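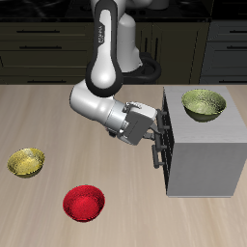
Why compare two grippers in simulation before buying either one?

A simulated comparison lets a laboratory give each gripper the same task many times, under the same starting conditions, before any hardware is ordered.

Search this site Enter keywords
Research Notes > Interviews > Robotics and Automation

The Brustetgate laboratory has spent the spring comparing two parallel gripper models, Pullby and Celleo, on household tasks. Beatriz Baptista, who leads the evaluation, and Henrique Seixas, who maintains the arm controller, discussed the work with this publication.

Ms. Baptista explained that each model was given 900 trials on cabinet opening. "We wanted the handle to be the difficult part," she said. "Most of our earlier tests involved picking up objects from a table, and both models did well enough that we learned very little."

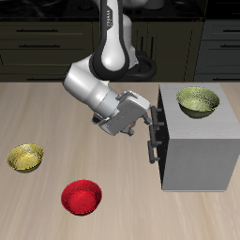

Reading time: 2 minutes

In the simulated kitchen, the arm works at a gray cabinet with black bar handles on its side. A green bowl stands on top of the cabinet, and a yellow and a red bowl are on the table. According to Mr. Seixas, the approach to the handle deserves the closest study. "A finger that arrives at a slight angle will often push the handle before it can close on it," he said. "With Celleo we saw that in 60 trials. With Pullby we saw it in 19."

He attributed part of the difference to the controller settings, which were first tuned in April for the Pullby model. A second round, with separate settings for each gripper, is in preparation.

Ms. Baptista was cautious about the results. "The contact model is an approximation, and friction at the fingertips is where I trust it least," she said. The laboratory intends to repeat a smaller set of trials on a physical arm at its Soliman site, and she expects the gap between the two models to narrow there.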